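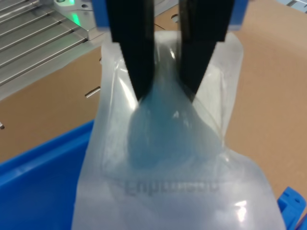 Something soft and blue in a frosted bag, with the print showing through from the other side.

Bag swap comes back to the Crichton hall in August

If your place is anything like mine, there's a drawer somewhere that won't shut because it's stuffed with the plastic bags that new things come in. Mine is the second one down, under the tea towels. So I was pretty chuffed to hear the bag swap is on again at the Crichton hall this August, and I popped in on the sorting night to have a look.

The idea is simple. You bring in the clear and frosted bags you've been hanging on to, the sort with a seam around the edge that socks and swimmers and phone cords get sold in, and people who post things for a living take them away and use them again. Last year 33 households brought bags along and 16 small sellers went home with them. Bheki Botha, who sells baby knits from his spare room under the name Werkance, told me he didn't buy a single new mailer liner until after Easter.

"I used to feel terrible opening a packet of bags just to put one beanie in each," he said. "Now I get mine from the neighbours, and some of them are nicer than what I was paying for."

The frosted ones are the favourites, by the way. You can tell there's something in there and more or less what colour it is, but it all goes a bit milky and soft, and customers seem to like that (I do too, I'll admit it). The catch is the printing. Plenty of bags have a shop name across the bottom, and sellers aren't always keen on somebody else's name on their parcel. Tyson Marchand, who's running the tables this time, has a fix he's very proud of - turn the bag inside out, so the name reads backwards, and pop your own sticker over it. I tried it at home on three and split one, so go gently at the corners!

A few things to know before you load up the car. Bags need to be clean and empty, and please check properly, as one turned up last year with a perfectly good pair of gloves still inside. Anything that held food can't go in, and neither can bubble wrap. Flatten them if you can. There'll be 5 tables, sorted by size, and the smallest ones go fast.

Doors open at 9 am for drop-offs and 10 am for sellers. It's free either way. The Fenanitz bakery next door is staying open through lunch, and I'm told there'll be cheese scones. I'll be the one near the door with a very full drawer under my arm.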